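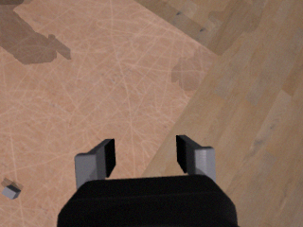

Render 2: scratched tabletop, plank floor behind

Tabletop scratches: bump map or roughness map?
Surfaces and Materials > Texturing

fekix_lathe wrote:
Need a second opinion on worn surfaces. The top in the render uses a tiled scratch texture driving the bump input only. Base color is flat. At a distance it reads fine. Close up the scratches look like marks printed on the surface. The same texture is on a cabinet door and a workbench in the set, so I would like to fix it once and reuse it. Lighting is one large area light and a dim fill. Settings: bump strength 0.39, texture tiled twice in each direction, 200 samples. Tried doubling the bump and it got worse.

osalazar wrote:
Bump alone will not do it. A real scratch changes how the surface reflects more than it changes the shape. Put the same mask into roughness, raise roughness inside the scratch by a small amount, and cut the bump to a third of what you have. If the finish is meant to be lacquer over wood, the scratch should also go a little lighter in color, because you are looking at broken lacquer.
Orlando Salazar

dabbas wrote:
Disagree on the color part. Light scratches on a pinkish-orange finish look like chalk unless the light is low and from the side. I leave color alone and use roughness only. Two layers: fine hairlines everywhere at low strength, then a few deep ones placed by hand.

osalazar wrote:
Depends on the finish. On oil or wax there is no film to break, so roughness only, agreed. On lacquer or varnish the whitening is real. Take a key to an old painted shelf and look at it under a desk lamp.

dabbas wrote:
I have. It was visible from one side and gone from the other. That is a reflection effect, and a fixed color change will not reproduce it from all angles. You are baking one viewing angle into the material.

curkine_r wrote:
You are both skipping the tiling. With a scratch texture the eye finds the repeat before it finds anything else. One long diagonal is enough to give it away. Break it up first:

1. Rotate the second copy by an odd angle, never 90.
2. Scale it to something that does not divide evenly into the first.
3. Blend the two with a large soft noise.

Then worry about roughness. I went through this on a floor material last winter and spent a week adjusting reflections when the fault was the repeat.
Remzi Öztürkmen

fekix_lathe wrote:
Rotation is at 90 now. Will change that. The finish is supposed to be lacquer. The texture file is 8 bit, in case that matters.

curkine_r wrote:
It matters for bump. 8 bit gives you stair steps on shallow slopes. You will not see them in the scratch itself, but you will see them in the soft area around it when the light is low. Use 16 bit for anything that drives height. For roughness 8 bit is fine. Also check that the file is loaded as linear data. If it is read as a color image the midtones shift and every strength value you have is wrong.

fekix_lathe wrote:
It was loaded as color. Reloaded as linear and the bump is much weaker at the same setting. I had been tuning against the wrong curve.

godeck wrote:
Common one. After you fix it, reset all the strengths and start over. Do not try to convert the old numbers.

On the argument above: scratches have direction. Wear on a table runs mostly the way people slide things and wipe it. Random angles everywhere look like sandpaper. I rotate most of mine to within a narrow range and leave a handful free. Edges get more wear than the middle, and the wear there is dents and rubbed corners, so a scratch mask is the wrong tool for them.

dabbas wrote:
Agree on direction. Not on the edges. On a flat top with a square edge you can fade the same mask up near the border and it holds at normal viewing distance. Separate edge wear is worth it for close shots only.

godeck wrote:
He said close up in the first post.

dabbas wrote:
Fair. Close up, do the edges separately.

fekix_lathe wrote:
Test results. Linear data, 16 bit height, second layer rotated 39 degrees, mask into roughness, bump at a third. No color change yet. The repeat is gone and the scratches sit in the surface. Render time went from 200 seconds to 472, which I did not expect from one extra texture.

osalazar wrote:
The noise blend is probably being evaluated several times per sample for the bump. Bake the combined mask to a single image and plug that in. You lose the ability to adjust it live, but the time should come back down. Try the color change at very low strength before you rule it out.

dabbas wrote:
And compare it from two camera angles.

fekix_lathe wrote:
Baking it now. Will render both versions from both angles and post the settings with them.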